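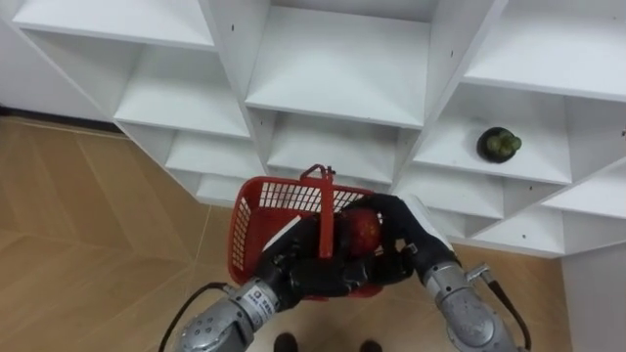

What We Should Buy Next: Budget Report for the Two-Arm Fetch Project

Last updated: October
By a second-year on the Wemis project
3 comments | 5 shares

So this was supposed to be a short spending plan and it grew. I got handed the equipment half of our report after I complained about the old list (my own fault), and I've spent a good chunk of the term reading spec sheets and asking for quotes. Everything I know is in here, including the stuff I got wrong.

Where the task stands

Wemis is our pick-up-and-carry task. The robot uses both hands on a small red plastic basket in front of the white cubby shelves, with an apple as cargo. I love this basket. The sides are a lattice, so there are plenty of places for fingers to go, and plenty of places for fingers to go wrong! The handle stands straight up in the middle, and once both hands are in there you have a lot of black fingers in a very small space. Most of my shopping list comes out of that one fact.

The budget

We have $400 for the rest of the year. The hands and arms belong to the department and come out of a different pot, thank goodness, so my $400 is for everything else: props, cable parts, spares, storage. My first draft spent all of it on a nicer set of shelves. Our advisor wrote "why?" in the margin and I didn't have an answer, so the shelves we've got are staying.

Cables first

I want to put $100 into cable management before we buy a single fun thing. Both forearms have a black cable on the outside, and the left one makes a loop that sticks out pretty far. I keep picturing it catching on a basket corner or the edge of a shelf. Jetent sells a sleeve kit with soft clips that would hold the cables closer to the arm, and they'll take returns if the clips don't fit. The Kiltallow kit is cheaper, but it's hard plastic and you have to cut it to length, and I don't trust any of us with that. I'm going with Jetent. We need to measure the forearms again before ordering (I measured in inches and the order form wants millimeters, so my numbers are a mess).

Props

Next up is 3 more baskets. I'd like one the same as we have now, as a spare, and two with different handles. If we only ever practice on one handle, we're going to get very good at one handle. Sikder has a folding-handle model that looks promising, although their site only shows it from the side and I've emailed twice to ask how thick the grip is.

I also want cargo beyond apples. I put down 5 items: an orange, a lemon, a small box, a soft toy and a plastic cup. Real fruit is cheap, but it gets bruised and then somebody has to replace it, so the plan is to buy fake fruit for practice runs and real fruit for demo days. And please, can we leave the potted plant where it is? It makes the shelves look like they're in a home and it costs us nothing.

Things I cut

A second floor covering is off the list. I wanted something plain to compare with the herringbone wood-look floor, but the quote was silly for the size we need. I also dropped the rolling cart, which was mostly for me and my backpack.

What's left over

Whatever remains after cables and props goes to finger spares. I don't have a firm price yet. The supplier quotes by the set, and I've asked if they'll sell single fingertips. If the answer is no, we hold the money until spring and ask the department to split a set with us. I'll add the quote to the shared sheet when it comes in, next to the corrected forearm measurements.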